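Adton opens kitchen demonstration library to outside labs

Release covers 2698 tasks shown to robot arms by hand and by remote control

CLUDMONT, 27th September. Adton, which makes teaching equipment for robot arms, has opened its library of recorded kitchen tasks to universities, repair shops and small manufacturers. The library is called Uro. It holds 2698 demonstrations, each one a complete task carried out by a person while the system recorded the motion of the arm and the opening and closing of the fingers.

Until now the recordings were used only inside the company and by two partners. From today, any group that signs the standard use agreement can download the full set. There is no charge for teaching or research. Commercial users pay a yearly fee that depends on how many arms they run.

"People kept asking us for the data and we kept sending it out on drives, one lab at a time," said Jairo Mamani, who leads the demonstration program at Adton. "It made more sense to put it all in one place with the paperwork already done."

Two ways of showing a task

The demonstrations in Uro were made in two ways. In the first, the operator takes hold of the arm and moves it through the task. The motors go slack enough for a person to guide them, and the joints report their positions the whole time. This is the older method. It is quick to learn, and most new operators can record a usable task on their first morning.

In the second, the operator stands or sits a few steps away and works a pair of handheld controls. The arm copies the movement of the operator's hands. Remote control takes longer to learn, but it keeps the operator's own arms and body out of the workspace, so the recorded camera views look more like what the robot will see when it works alone. It also allows both arms of a two-arm station to be used at once, which is hard to do by hand guiding.

Of the demonstrations in the release, 1784 were made by remote control. The rest were made by hand guiding. Every file says which method was used, and users can sort by it.

Adton recommends that new users begin with the hand-guided files. They are shorter and have fewer pauses. The remote control files include more corrections, such as an operator reaching for a handle, stopping, backing off and coming in from another side. Those corrections were left in on purpose. In tests at Cludmont, arms trained on files with corrections did better at recovering from a poor grasp than arms trained on trimmed files.

Ordinary counters, ordinary clutter

The tasks were recorded on kitchen counters set up with household goods. Operators were told to leave the storage boxes, jars and appliances where they stood and to work among them. Soft items are used for many of the food tasks because they can be picked up and set down again and again during a long recording day.

A typical counter has a plate of plush food at the near side, with cookware and a bamboo tray close by. The tasks set there are short: move the banana off the plate, lift the spatula out of the pot, stand the cutting board somewhere else. Each instruction is stored as one plain sentence alongside the recording.

Soft toys bring their own difficulty. A plush fruit gives way under the fingers, and an operator who is used to hard objects tends to squeeze too far. Long handles are another problem. A spatula resting in a pot can turn in the grip as soon as it is lifted, so operators learn to take it nearer the middle than they would with their own hand.

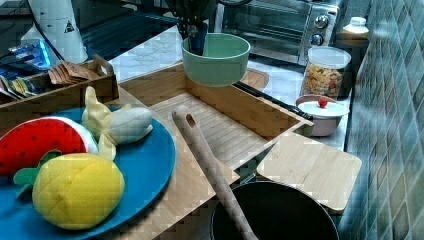 What is in the release

Each demonstration comes with the following:

Joint positions and finger opening for the full length of the task

Video from the cameras used at that station

The instruction given to the operator, in English

A note of the method, either hand guiding or remote control

A pass or fail mark, entered by a second person who watched the recording afterward

Failed attempts are included and marked. Users who want only completed tasks can leave them out with one setting in the download tool.

Adton has also included a short operator guide, which is the same one it gives its own staff. It covers how to hold the controls, how to rest between recordings, how to reset a counter to its starting layout and when to throw a recording away. The guide asks operators to stop after 100 recordings in a shift, whatever the time of day.

Training the operators

Most of the operators at Cludmont came to the work from other jobs, including food service, sewing and warehouse picking. No programming is required. New staff spend their first week on hand guiding and move to the remote controls in the second.

"The best operators are patient and they don't rush the last inch," Mamani said. "The arm learns whatever you do. If you slap the cup down, it will slap the cup down. We spend a lot of the second week on setting things down."

Mamani said the hardest habit to break is relying on touch. The handheld controls give a light buzz when the fingers close on something, but the operator gets no sense of weight. New operators are asked to watch the fingers and the object together and to wait a moment after closing before they lift.

Equipment

The recordings were made on Adton's own two-arm stations. The handheld controls are the Cardoso model, which the company has sold separately since last year. Groups that already own Cardoso controls can add their own demonstrations in the same file format, and the download tool includes a checker that reports missing video, gaps in the joint data and instructions left blank.

Groups with other arms can still use the library. The release includes finger position in space as well as joint angles, and a conversion script is supplied. Adton notes that the script has been tested on a small number of arm types, and that users should run the converted motions at low speed first, with a person at the stop button.

What comes next

A second set is now being recorded and will be added to Uro in October. It will bring the total to 3035 demonstrations. The new files concentrate on two-arm tasks, such as holding a bowl steady with one arm while taking something out of it with the other, and on opening and closing lidded containers.

Adton is also accepting demonstrations from outside groups. Submitted files go through the same check as the company's own, including the second viewing and the pass or fail mark. Groups keep ownership of what they send in and are listed by name in the library index unless they ask to be left out.

Known problems in the first release are listed on the download page. The main one is a small timing difference between video and joint data in some of the earliest hand-guided files. Corrected versions will be posted with the October set, and users who have already downloaded the files will be told by email.

About Adton

Adton designs and builds stations, hand controls and software for teaching robot arms by demonstration. Its offices, workshop and recording rooms are in Cludmont. Visits by schools and research groups can be arranged through the press office.

Requests for access to Uro should be made through the library page on the Adton website. Press questions and interview requests for Jairo Mamani should go to the Adton press office in Cludmont.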